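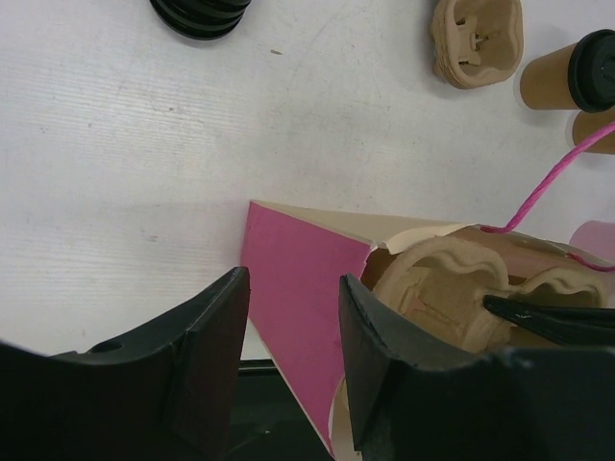
The wrist view on the Willitz arm, with a molded pulp cup carrier in the box between the fingers.

The arm is called Willitz, after the street the workshop used to be on. It is bolted to a white table at Lirncombe, a shared shop with 17 members, and it has been learning to pack takeout supplies since March.

The build began as a kit from Skimell, a small supplier of motors and brackets. The kit's own gripper had rubber pads that wore out in a few weeks, so the members made new fingers, black with beveled tips. It took 13 versions to get a pair that could pick up a paper cup without denting it.

Cups are the easy part. Pulp carriers flex, and their rims are rounded, so the fingers slide off unless they come in nearly straight down. Lids like to stick together in the stack. String is worse than either, and the arm still drags it over the side of the box on many tries.

The control program, Lo, runs on a secondhand desktop under the bench. It has logged 2,572 attempts so far, good and bad. Members sign up for two-hour slots in the evening, reset the table by hand and start again.

Next on the list is a stiffer wrist bracket - the present one twists a little under load - and a quieter power supply.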